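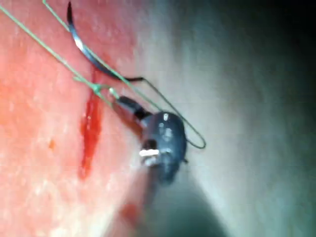
Troruvside Sewing School began with Cayetano Barrios and one long table above the Wróbel bakery, and we still open the doors every Wednesday evening, with up to 95 of you coming through in a season. We teach mending, hems and quilting by hand – slowly, and with plenty of tea! A curved needle and a length of green thread can take a little getting used to, so Sinan Eren keeps those classes to five people. Come and say hello.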